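Subject: Re: [grippers] Soft pads vs. bare fingers on the hand-held unit
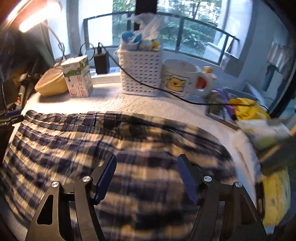 What is the best first thing to try when you're comparing pads on a hand-held gripper? Cloth, and plenty of it. A blanket shows you more in ten minutes than a whole box of blocks, as the fingers have to pinch a fold and keep it while the rest of the weight swings around underneath.

Earlier on the list, somebody wrote:

> We have the Clinitz fingers on our arm and they're fine on
> boxes and cups, but anything floppy slides right out. Has
> anyone tried ridged pads? Also, does the wide lens bother
> you when you go to line things up? Ours bends straight
> edges so much that I keep closing early.

I've been at this since May and I'm having a great time with it! My blue ridged pads are from Tultley, and I've been swapping them with the flat ones that came with the kit. Same blanket each time, 30 grabs per set, always starting with the fingers wide open. The ridged set dropped far fewer folds. The flat set did better on thin sheets – the ridges want something thick to bite into, and a plain bedsheet just skates across them.

On the lens: yes, it bothered me for the first 240 grabs or so I'd guess, then my hand learned it. What helped was watching the pads and letting the rest of the view go. A window rail that looks like a banana is no trouble if you're not steering by it. Fast moves are worse, since the cloth smears and you can't pick out the fold. Slow down for the last bit before you close.

I also put the Stulodholm controller up against the Egilsson one. The Stulodholm feels quicker on the trigger, but it lost its zero twice and I had to restart. The Egilsson has been steady the whole way. I'd like to reach 1,000 grabs on each before I say more than that.

Two things I'd love to hear back on:

Do your screws work loose at the pivots? I check mine every morning now.

Has anyone cut their own pads? I have a sheet of softer rubber here and itchy fingers.

Happy to send my log to anyone who wants it (plain text, 355 lines so far, spelling not checked).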